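Sornon Tabletop Set: household objects on a marble-patterned table

What this is

Sornon is a set of 200 short recordings of small household objects being handled on a table in a living room in Eralville. This file covers the room, the objects and how the folders are laid out. Licence terms are in LICENCE.txt.

The room

All recordings use the same square table. The top is marble-patterned, pale grey and cream with rust-orange and pink veins, and has a thin red-orange trim along the front edge. It is glossy, so expect reflections of whatever stands on it. Paper labels with printed symbols mark the far side. The cup used in the "cup" folder is magenta-pink plastic.
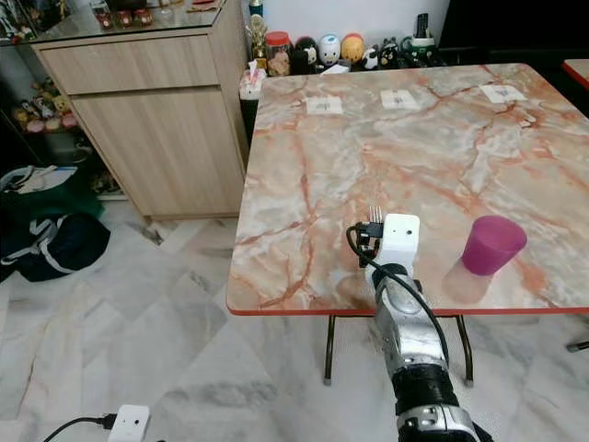
Background objects

The low shelf along the back wall holds a tissue box, a gold trophy, a jar with a red lid, several figurines and a mug with a remote control in it. They are not part of any task and have no entries in objects.csv.

Folders

cup/ – the cup is picked up, moved or set upright
labels/ – an object is put down beside a label
mixed/ – 2 or more objects on the table

Each folder has 5 subfolders, split by starting position.

Known problems

3 recordings in mixed/ stop early. They are listed in short.txt.
Object names follow the older Gidik list, so "beaker" and "cup" mean the same thing.

Changes

Version 2: folders renamed to match the Butt set. Duplicates removed in March.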